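Household Plastic Sorting in Clendwood
Term report, environmental studies

We asked 65 households in Clendwood what they do with small plastic containers. Of these, 27 put them in the regular trash, mostly when the cap is metal. 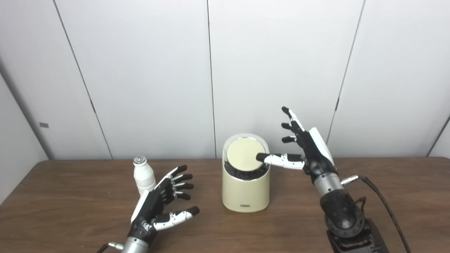

Why do small containers get thrown out? Most people said they did not know which bin to use — the town guide only covers large bottles.

We collected 362 items in March and sorted them by hand. 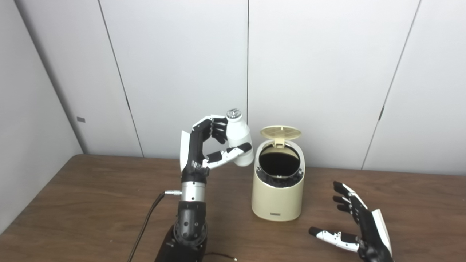 Figure 2. Small white bottle with a silver metallic cap.

Caps were removed and weighed separately.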